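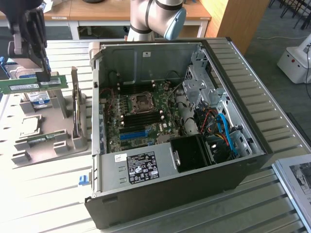

Section 4: Setting up the Flostside screen lamp and break timer

4.1 Scope

This section covers placement, connection and first adjustment of the Flostside lamp at a seated computer workstation. It applies to units with the clamp base and to units with the weighted base. Wall-mounted units are covered in Section 6.

The lamp provides indirect light on the desk surface and a timed reminder to look away from the screen. It does not correct refractive error and is no substitute for prescribed lenses. Persistent blurring, double vision or headache should be referred to an optometrist before the unit is used further.

4.2 Before you begin

Confirm that the carton contains the lamp head, arm, base, Vedon light sensor, sensor cable and power adaptor. Use only the adaptor supplied.

The following are also needed:
A tape measure marked in millimetres
A soft, lint-free cloth
The glasses or contact lenses normally worn for screen work

Carry out the set-up at the time of day when the workstation is most used. Settings made at night in an office used from 9 am will generally be too dim.

4.3 Positioning the screen

1. Sit in the normal working position with your back against the chair.

2. Measure from the bridge of the nose to the centre of the screen. The distance should not be less than 600 mm. If text cannot be read comfortably at this distance, increase the text size and leave the screen where it is.

3. Set the top edge of the screen at or slightly below eye level. Wearers of bifocal or progressive lenses should lower the screen further, until the text can be read without tilting the head back.

4. Turn the desk or screen so that windows are to the side. A window directly behind the screen produces glare; a window behind the user produces reflections.

5. Switch the screen off and look at the dark panel. Any lamp, window or bright wall visible in it should be moved, shaded or covered.

Note: Laptop users cannot normally meet steps 2 and 3 together. Fit a separate keyboard and raise the laptop on a stand.

4.4 Fitting the lamp

1. Place the base to the left or right of the screen, at least 300 mm from its nearest edge. For handwriting, choose the side opposite the writing hand.

2. For clamp bases, turn the clamp screw until the pad meets the underside of the desk, then a further half turn. Do not use tools.

3. Seat the arm in the base and rotate it until the collar clicks.

4. Fit the lamp head with the lens facing the desk. The lens should not be visible from the seated position.

5. Route the cable behind the desk and connect the adaptor to the lamp first, then to the power outlet.

CAUTION: Do not look directly into the lens while the lamp is lit. Do not place cloth, paper or coloured film over the lamp head.

CAUTION: Clamp bases must not be fitted to glass desktops.

4.5 Connecting the light sensor

1. Plug the sensor cable into the socket marked S on the base.

2. Lay the Vedon sensor on the desk, dome upward, midway between the keyboard and the screen.

3. Hold the centre button until the indicator flashes green. The lamp will step through its range and settle at a level suited to the room.

4. Check the reading on the display. For mixed screen and paper work it should be between 300 and 400 lux. If the reading is lower, press the plus button once and wait for it to stabilise before pressing again.

5. Leave the sensor in place. Mugs, papers and sleeves that cover the dome will cause the lamp to brighten.

Note: The sensor should be recalibrated if the desk is moved, if ceiling lights are replaced, or when daylight changes with the season. In southern states a second calibration in June is usually sufficient.

4.6 Setting the break timer

1. Press TIMER. The factory interval appears.

2. Use the plus and minus buttons to select an interval, then press TIMER again to save.

3. Select the signal. Signal 1 dims the lamp slowly and restores it. Signal 2 adds a tone.

4. When the signal occurs, look at an object across the room or through a window until the lamp returns to its previous level. Blink fully several times during this period. Blink rate falls during concentrated screen work and the surface of the eye dries as a result.

The timer pauses when the lamp is switched off and does not retain elapsed time.

4.7 Cleaning

Disconnect the adaptor and allow the head to cool. Wipe the lens and the sensor dome with a dry cloth. Do not use solvents, glass cleaner or alcohol wipes on the dome, as clouding will affect calibration.

4.8 Settings record

Where a workstation is shared, record each user's screen distance, light level and timer interval on the card inside the back cover. The lamp stores 2 user profiles.

Section prepared by Niloufar Rostami. Technical review by Zohreh Nikzad.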